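# Comparing two-finger grippers for soft items: wrist camera or fixed camera?

**Imani Begay**
Posted July 2026

Our department is preparing a comparison of two grippers, the Dunleavy and the Brorkeck, for handling soft and irregular items. The trials use plush fruit on a speckled white table.

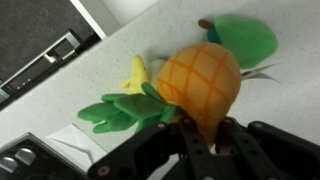 The Dunleavy has linkage fingers and closes at a setting of 800. Grasps taken across the body of the item have been recorded as acceptable. Grasps taken near the leaves have not, and we are unable to establish from the logs whether the fault lies with the approach angle or with the closing force.

We should be grateful for advice on whether the wrist view is sufficient evidence for a written comparison.

**Nghĩa Khúc**

The wrist view is adequate for the approach, provided that both fingertips remain visible until contact. I would ask you to record the opening position before each attempt.

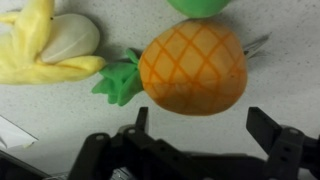 Please also keep the closing force fixed while you vary the angle. In our May trials the two were altered together, and 3 sets of results had to be set aside. The controller was an Irna on firmware 907; version 922 writes the finger position to the log and should be preferred.

A wrist view will not show whether the elbow is near a cupboard. For kitchen work a second, fixed camera is required.
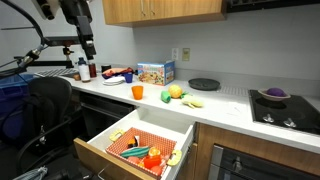
Should the fixed camera be moved when the arm is changed?

It should stay where it is for the whole comparison, and its position should be marked on the floor so that it can be restored if disturbed.

**Juniper Tran**

I agree with the above in general. We used Flonetti mounts and they were satisfactory. One further point is that the gripper should be brought to a stop above the counter before the first grasp, as this gives a common starting position for both arms.

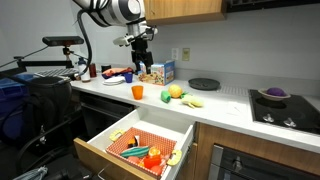 *Gripper empty above the cereal box, with the drawer open below the counter.*

I have no experience of the Brorkeck and cannot comment on its force settings. The supplier's manual should state the permitted range.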